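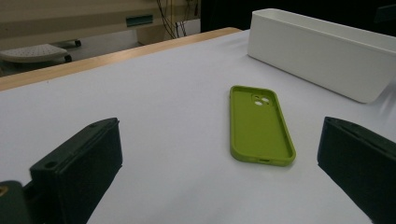 Silicone phone cases, a year in

I have been putting off this post because it is mostly measurements of a cheap object. Aurel Dobre asked for it twice, so he gets the credit or the blame.

Last May I stopped buying hard shells and moved to soft silicone. The hard ones kept splitting at the corners, always starting at the thin section beside the buttons. A soft case doesn't crack there. It has other problems, and those are what I kept notes on.

Fit

A soft case holds the phone by tension in the rim. The rim is molded slightly undersize and stretches over the edge of the glass. When new, mine needed a firm push at each corner to seat. After nine months it goes on with one thumb. The long sides relax first, the corners barely at all, and the result is a small bow halfway down each side where the rim lifts and lint gets in.

To check for this, take the phone out, put the case open side up on a flat surface and look along the rim from one end at table height. A good one has two straight sides. If either side curves outward, that's where it will let go in a pocket.

Putting the phone in camera end first makes a difference. The cutout is the weakest part of the back panel, and if you seat the charging end first you finish by dragging the camera opening over the lens housing. Camera end, then the two lower corners, then run a finger down both sides. Removal is the reverse – lower corners first, and no pulling on the port opening.

Cutouts

The green case has two separate round openings for the lenses. My previous one, a Drurkora in gray, had a single large window. I prefer the separate holes on paper, as there is more material between the lens and the table. In practice the edge of each hole collects dust and has to be wiped out with a cotton swab. The single window could be cleaned with a shirt sleeve.

The port opening is a small slot. The cable that came with my phone fits. The thick braided one I keep in the car does not, and I trimmed the plug housing with a knife instead of cutting the case. Once you cut a silicone edge it tears from the cut. I have done that to one case already and don't need a second data point.

Cleaning

Dish soap, lukewarm water, soft brush, rinse, then air dry on edge overnight. Bogdan Grecu uses alcohol wipes on his and reports no damage. I tried the same on the Drurkora and the surface went grabby for a week, so I went back to soap. Different finish, possibly. I haven't tested it further.

Dry it completely before the phone goes back in. Water stays under the lip of the rim for longer than you would expect.

Color

I wanted black. Starcombe had black on a three-week wait and lime green on the shelf, so I own lime green. It is easy to find in a bag and on a dark car seat. Denim transfer was my main worry with a light color, and there is a faint gray-blue cast on the lower corners that soap reduces but doesn't remove. On a black case I would never have known.

Drops

Two so far, both from waist height. One on tile, one on the parking lot at Carroll. No damage to the phone. The parking lot left a rough patch on one corner that I can feel and can't really see.

Open items

I still don't have a good way to put a number on rim tension. A luggage scale hooked under the rim gave readings that varied by 50 grams depending on how I held it, more than the difference I was trying to measure. If anyone has done this properly, the comments are open. I also have a Binon case on order with a stiffer outer band and will run it through the same checks once it gets here.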